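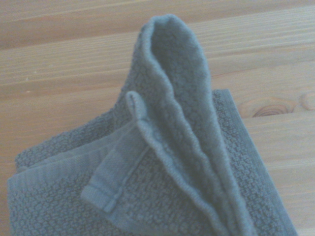
The Asonura folding kit has stalled on step 2 of the towel routine since we updated the controller at the Rilldale site. It finds the cloth and starts the fold, then reports "edge lost" and stops. Thick terry is the worst for it. On the grey towel the stitched hem runs down one side of a tall peak, and a shorter flap with its own hem stands up beside it, so there are two edges close together at different angles. I think the software is choosing the wrong one.

Status: open
Opened by: Océane Li
Assigned to: Yutong Xia
Product: Asonura folding kit, trial licence

Jul 2, 2018 - Yutong Xia
Please send the error log and tell us which cloth profile is loaded. Terry should be on profile 4. Profile 2 is for tea towels and napkins.

Reply - Océane Li
Log attached. We were on profile 2. Aiguo Duan changed it to 4 and ran the routine again. Flat hems are picked up now, but it still stops when the cloth bunches up.

Reply - Yutong Xia
Thanks. Set the hem search to "longest edge" under Cloth, Advanced, then restart the controller. The update puts it back to "nearest edge" - that's a known fault and the fix is due in August.

Reply - Océane Li
Changed and restarted. Two bath towels went through, one hand towel stopped with the same message. Please leave the ticket open. Our trial ends before the fix is out, so I'd also like to know if it can be extended.

Reply - Yutong Xia
Passed to Heidrun Hofstetter in accounts. Send the hand towel log when you have it.

2 min read

Contact support | © 2018 Asonura | Back to top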